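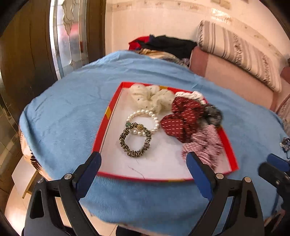
4.2 Where small accessories are kept

The first part of the diary asked the participants to write down every place in the home where hair accessories and small jewelry were kept at the end of the day. All 197 households in Daltard and Tavow returned this part, although in several cases the handwriting was difficult to read and we had to telephone for clarification. After cleaning, the data set contains a little more than 3,000 entries. One entry is one object in one place on one evening, so the same hair tie can appear many times.

The bathroom was the most common room in Daltard. In Tavow it was the bedroom, and we believe that the difference comes mainly from the buildings. The older apartments in Tavow have very small bathrooms, often without a shelf, and the participants complained of this already in the first interviews. The hallway was mentioned less than we expected in both towns. Handbags and coat pockets were mentioned more, and they caused us some trouble in the coding, as a bag is at the same time a container and a thing that moves between rooms. We decided to code it as a container, and to write the room separately if it was given.

We also wish to separate two words which the participants used almost freely for each other. With "storage" we mean a place where the object stays when it is not needed. With "parking" we mean a place where it is put down for a short time, for example the edge of the sink or the handle of a door. A hair tie worn on the wrist overnight was coded as parking. Some colleagues did not agree with this decision, and an alternative table, where the wrist is left out completely, is given in Appendix C.

4.3 Open and closed containers

Among the stored objects, open containers were clearly preferred for fabric hair ties, and closed containers for earrings and rings. Bracelets stood between the two groups. They were often kept in the same container as the hair ties, as in Figure 5, where a pearl bracelet lies in a shallow box among scrunchies. In the interviews this was usually explained by the hand and not by the value: both objects are put on over the wrist, at the same moment of the morning, and it is convenient to take them from one place.

The depth of the container had more importance than we had assumed in the planning of the study. In a deep basket or jar the objects at the bottom were seldom used, and the participants sometimes discovered them again during the study week with real surprise. One participant from Daltard wrote in her diary that she had bought the same color 2 times for this reason. In shallow boxes, such as that in Figure 6, the objects lie close together but can be seen from above, and the variety used during the week was wider. We did not measure the depth with an instrument. The participants chose between "shallow", "medium" and "deep" on the form, and these words were surely not understood in the same way by everybody.

Lids were removed or left open in many households that owned a closed box. This was so frequent that we added a fifth category, "closed type, used open", after the pilot in Preto. The form used there had only four. For comparison with the pilot the fifth category should be joined with the open containers — the reader will find the joined values in the last column of Table 3.

Figure 5. Scrunchies and a pearl bracelet in a red-walled box with a white base (start of section).
Figure 6. Patterned fabric scrunchies in a shallow box with red edges.

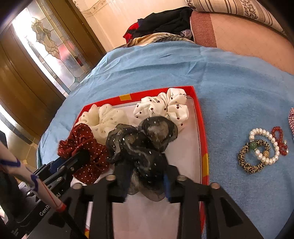
4.4 Sharing inside the household

Sharing was asked with a single question at the end of the diary, and the answers are therefore thin. Where sisters lived together, the open container was nearly always common property, while the closed one belonged to one person. Mothers reported that they took hair ties from the daughters' box more often than the daughters reported that this happened. We have no second source with which to decide between these two reports.

The Ngata diary study, from which we borrowed the wording of the question, used a 5-point scale. We kept the scale but changed the lowest step from "never" to "never this week", as the participants in our pilot felt that "never" was too strong and avoided it. A direct comparison of the means is for this reason not correct, and we do not attempt it.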